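Poltora Tabletop Grasps: data card

Last updated: June 6, 2019

Poltora is a set of short grasping recordings made with a hand-held gripper on ordinary tabletops. It was gathered to train policies that pick up and move small household goods. Ilse Lenz and Ataberk Avcı planned the collection and Vandana Shukla checked the labels.

## Contents

- 100 sessions, 90 for training and the rest held out
- 17 object groups
- 6 operators

Each session has one folder, holding the fisheye video, the gripper width per video frame and a plain text note from the operator. Sessions with lost tracking were removed.

## How to load

Unpack the archive and point the Ivari reader at the top folder. Do not rename the session folders, as the split file refers to them by name.

## Labels and known gaps 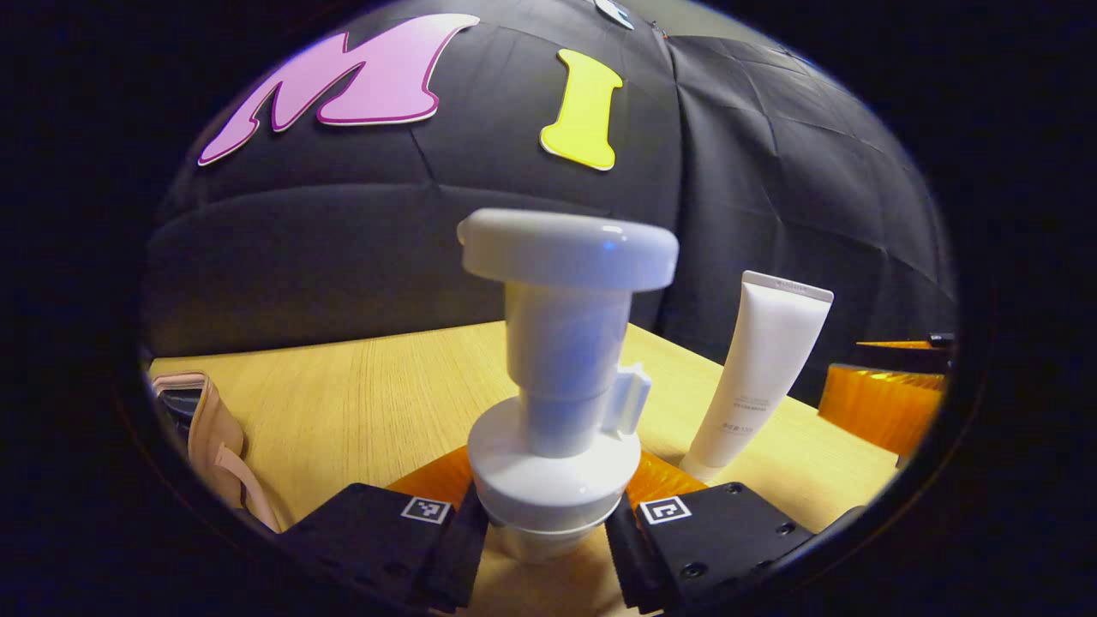 Labels name the object being grasped and nothing else on the table. A session on a white pump dispenser is filed under "bottles and pumps", even with a squeeze tube standing next to it. Glossy white items are over-represented. Glass and cutlery are thin and will be extended in October.

## Comments

Yesenia Ticona: Is gripper width in metres or millimetres?

Ilse Lenz: Millimetres. Added to the format notes.

Nikola Zupan: The split file has a blank last line which trips our parser.

Contact: Poltora data desk, Bamville | © Poltora | Back to top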